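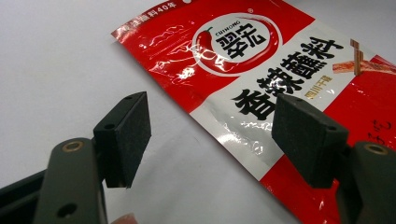 A red-and-white packet of seasoning.

How to stir-fry cabbage on a Wednesday night

Start with half a white cabbage, the firm sort, and slice it as thinly as your patience allows (mine runs out fairly early, I must say, and it still tastes lovely). You want 200 g for each person. Get a spoonful of oil properly hot, tip everything in and keep it moving for 5 minutes — no lid, please, or it goes limp. Add seasoning a pinch at a time, tasting as you go, because some mixes are far saltier than you'd expect! A splash of vinegar at the end is how we always had it in Ultham.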